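Stirumura 공용작업실 문의 게시판
접수번호 3300
분류: 비품 / 분실물 수거통
상태: 처리 중
담당: Shuzhen Kong

[최초 문의]
회색 수거통 바닥에 넣어 둔 제 물건이 안 보입니다. 동그란 초록색 포장이고 손바닥에 들어오는 크기입니다. 누가 가져간 것 같지는 않은데, 수거통이 하도 깊은 척을 해서 확신이 없습니다. 참고로 안내문에는 "소형 물품 전용"이라고 적혀 있고, 저는 그 말을 믿은 사람입니다.

[답변 1, Shuzhen Kong, 오전]
문의 감사합니다. 먼저 기본적인 것부터 여쭙겠습니다. 통 안을 들여다보셨나요? 기분 나쁘시라고 드리는 질문은 아니고, 매뉴얼 1단계가 그렇습니다.

[문의자 회신]
들여다봤습니다. 위에 에어캡이 한가득이라 초록색은커녕 바닥도 안 보였습니다. 에어캡은 분실물입니까?

[답변 2, Shuzhen Kong]
분실물은 아닙니다. 9월에 Enholm에서 선반 부품이 들어왔을 때 누군가 포장재를 분리수거함 대신 이쪽에 넣은 모양입니다. 두 통의 색이 비슷하다는 의견은 이미 여섯 건 접수되어 있고, 라벨을 붙이자는 데까지는 합의가 됐습니다. 글꼴은 아직입니다.

조치 내역
- 에어캡 전량 제거, 분리수거함으로 이동
- 영수증, 고무줄, 뚜껑 없는 펜 폐기
- 임자가 있을 법한 물건만 바닥에 다시 내려놓음
- 바닥 구멍 확인. 작은 구멍이라 문의하신 물건이 빠질 크기는 아님. 나사라면 장담 못 합니다.
- 안쪽 벽 얼룩은 닦아 봤으나 긁힌 자국은 그대로임. 통의 연륜으로 처리.

남은 물건을 확인해 주세요. 초록색 둥근 포장이 문의하신 것과 맞는지요?
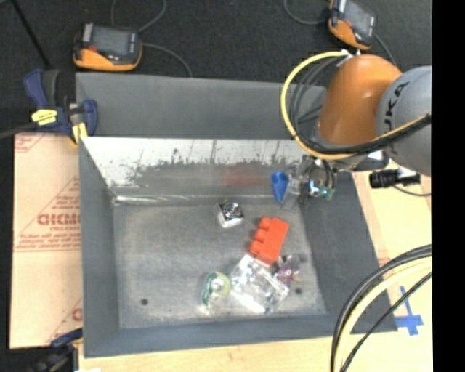 첨부 1. 정리 후 수거통 바닥. 투명 비닐 포장 왼쪽이 초록색 둥근 물건.

[문의자 회신]
맞는 것 같습니다. 가운데가 허옇게 반짝이는 걸 보니 제 것입니다. 그런데 옆의 빨간 장난감 블록은 뭡니까? 여기 성인 작업실 아니었나요?

[답변 3, Shuzhen Kong]
블록 주인은 찾는 중입니다. Ullivari 조립 모임에 물었더니 다들 자기 것이 아니라면서 색은 마음에 든다고 하셨습니다. 흰색 작은 상자와 비닐 포장, 그 옆의 보라색 물건도 같이 공지했습니다. 보관료 2000원은 이번 건에 한해 받지 않습니다. 못 찾으신 책임의 절반쯤은 에어캡에 있으니까요.

수령은 오후 8시 전까지 안내대에서 가능합니다. 접수번호를 말씀해 주세요. "초록색 동그란 거"라고 하셔도 드리기는 합니다.

[문의자 회신]
오늘 저녁에 가겠습니다. 라벨 글꼴은 굴림만 아니면 됩니다.

[내부 메모]
초록색 물건 수령 확인 후 종결. 나머지는 Kang 창고로 옮기기 전에 한 번 더 공지할 것. 글꼴 의견은 기존 건에 병합, 이제 일곱 건.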